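Picking from a packed basket: Stillurero method tested at Walstead

1 September 2018

A research group at Walstead has published results for a picking method that chooses what to lift first from a crowded container. The method, called Stillurero, was tried on a single arm with a two-finger gripper and a wire basket filled with balls, cans, cloths and small toys.

Most picking systems look for the object they can recognise best and go for that. Stillurero starts from a different question: how much of the pile will move if this thing is pulled out? It gives each possible grasp a score for how firm the hold is likely to be, and a second score for how much lies on top of the object or leans against it. The arm takes the grasp with the best total, then looks again.
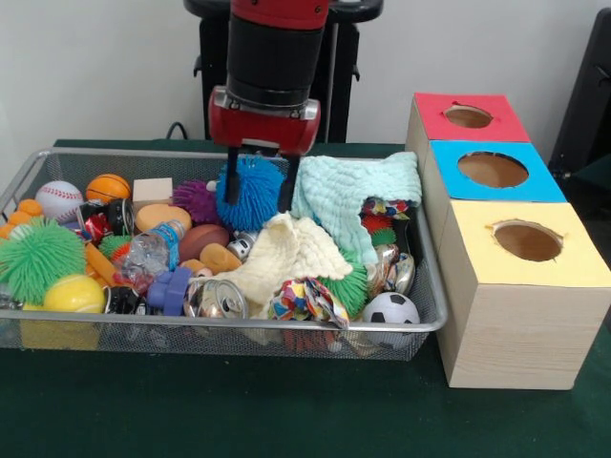

The scores come from a network trained on records of past attempts. The group used 1,000 of these, made in April with the same arm -- a small number for work of this kind. Nothing was trained on object names. The system has no idea that a baseball is a baseball, only that a round surface with free space on both sides can usually be held.

Soft goods are treated separately. A towel has no fixed shape, and its edges may be trapped a long way from the point where the fingers close. When the network marks a surface as cloth, the arm closes on a raised fold and lifts slowly. 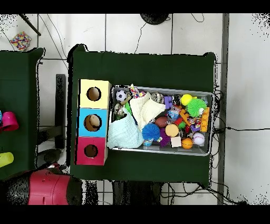

Results

The method was compared with an earlier one from Zakharchenko, which ranks objects by height alone. Each was given the same number of attempts, 162, with the basket refilled by hand between rounds. Stillurero dropped fewer objects and disturbed the rest of the pile less. The gap was widest when cloth lay across the middle of the basket, where the height rule tended to pull several things up together.

Spiky rubber balls gave good results with both methods. Crushed cans were poor with both. The authors put this down to sharp, shiny surfaces, which leave holes in the depth readings, and say a second view of the basket would probably help.

Speed is the main weak point. Scoring the whole basket again after every lift adds nearly 2 seconds to each cycle -- acceptable in a laboratory, less so on a packing line.

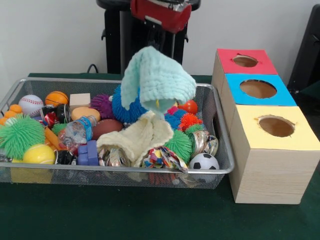

Next steps

A further round of tests is planned at Flilosdale, using deeper containers and the same set of objects. The group also wants to see whether the scores hold up with a suction cup in place of fingers. The training records and the scoring code will be released once the Flilosdale work has finished.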